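Shrink wrap on small orders: keep it or drop it?
Hemmin Makers Board > Packing and Shipping

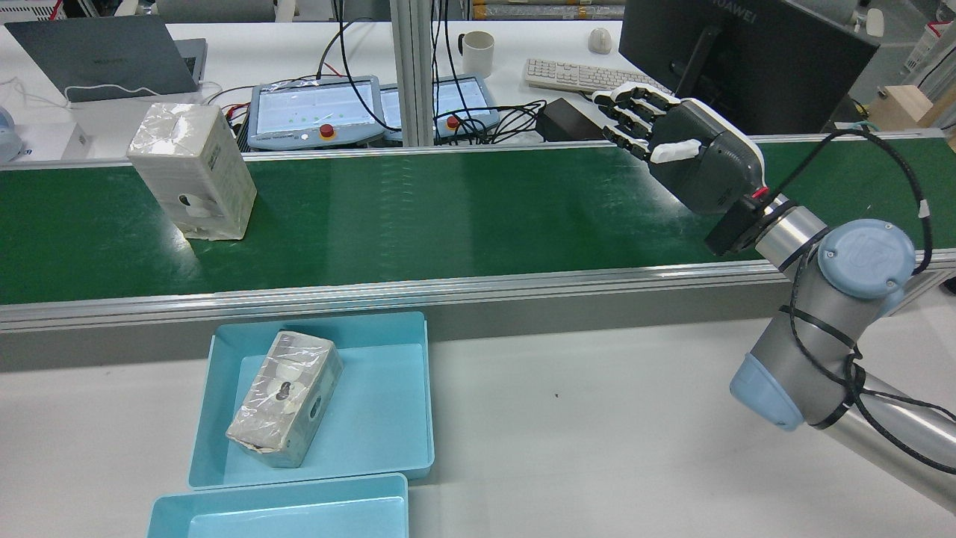

Replies (oldest first)

tallowandtwine
Tue 11 December

Hello all, I hope everyone is surviving the season! I sell candles and bath salts out of my back bedroom and I've been putting plastic film over every single box since I started. My sister-in-law got one for her birthday and told me (kindly, she is a kind person) that it took her a pair of scissors and some bad language to get into it. So now I'm wondering if I should stop. The film keeps the boxes clean and they do look finished with it on, but it's one more thing in the trash and it eats up my evenings. What do the rest of you do?

guko_gal
Keep it! I tried going without in October and had 3 boxes come back with scuffed corners, all from the same store. White boxes show everything, even a thumbprint if you've had toast. I would love to be greener, I really would, but a returned box gets thrown out too, and then there's the drive back to the post office on top of it.

Mhairi Semple
I'm going to disagree, with love. Scuffed corners are a problem with the outer carton. If your boxes can slide around in there they will rub, film or no film, and the film just hides it for a while. I switched to plain tissue and a snug carton two years ago and my customers write me little notes about how nice it is to open. One lady saves the tissue for her dress patterns.

guko_gal
But you mail straight to people, Mhairi. Mine sit on a shelf in a gift shop and get picked up and sniffed and put back all day long. Tissue wouldn't last until lunch.

Mhairi Semple
That's fair, I was thinking of mail orders. For a shop shelf I might do a paper band with a sticker. You'd still get the thumbprints, I'll give you that.

Vikas Dubey
Long post, sorry, I have a cup of tea and the kids are in bed. We do bath salts too (Vasau, if anyone has seen us at the spring fair) and for us it comes down to what's inside. Anything with a strong scent gets film, otherwise the lavender gets into the lemon and by the end of the week it all smells like my grandmother's closet. Plain soap goes in a bare box. When you do use film, leave yourself a pull tab! Fold a bit of tape over on itself and stick it at the seam. It adds a few seconds a box and saves the scissors.

tallowandtwine
Oh, the pull tab is such a good idea, thank you Vikas. Does the tape stay put once you go over it with the heat gun?

Vikas Dubey
Put it on after, when the film has cooled. I learned that one the sticky way.

kettle_and_post
I bought a roll of the thicker film from Kunance and hated it, it puckered at every corner no matter what I did. The thin stuff tears if you look at it, but at least it lies flat.

guko_gal
Funny, the thick one is the only kind I'll use. Are you holding the gun too close maybe? I stay a good hand's width back and keep it moving.

kettle_and_post
Could be. I'm not a patient person after supper. I still have 40 feet of it if anybody local wants it for free.

tallowandtwine
I'd take it off your hands! Sending you a message now. I think I'll do film with a tab for the shop orders and try Mhairi's tissue for the mail ones, at least through the holidays.

Mhairi Semple
Get the tissue cut to size if you can, trimming it yourself is a misery.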